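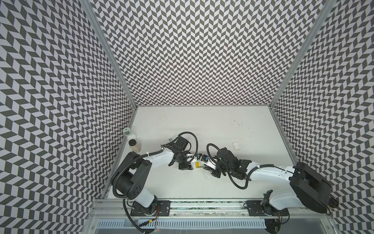
**Fedoruk drops its surface care line, Rokstead picks up the stock**

Fedoruk is out of the cleaning business. The company told dealers Saturday it will stop shipping its scuff remover and the two floor soaps by the end of July. Rokstead gets whatever is left in the warehouse, 3,599 cases by the dealer notice. No price given for the deal.

Customers who have open orders will still get them. Refunds only if the order hasnt shipped.

"We make wallpaper and we make flooring, and the soap was a side thing that got too big for the people we had on it," said Mateja Obradović, who runs sales at Fedoruk. She said three jobs move over to Rokstead, no layoffs. The Kaltow plant stays open, wallpaper only from now on.

Dealers we reached were mostly fine with it. One in Jitavon had 34 bottles on the shelf and was hoping for more before the cutoff. Another said the big jugs never sold anyway, people want the small spray for black marks on white tops and thats it.

Rokstead says it will keep the formula and change the label. New bottles in stores in the fall, maybe sooner. Old coupons good untill they run out.

White surfaces show every scuff and speck, and that was always the pitch for the spray.
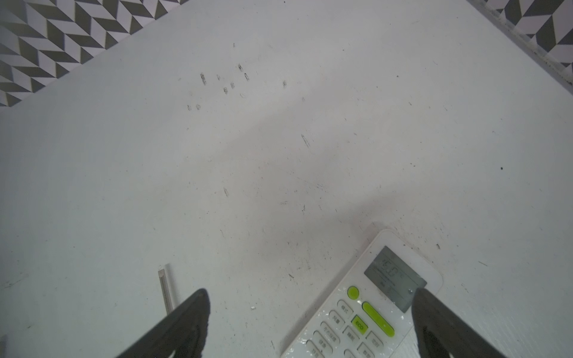 ## What dealers need to do

- Last orders in by noon Saturday
- Returns go to Rokstead, not Kaltow
- Wallpaper and flooring orders, no change

More when we get it.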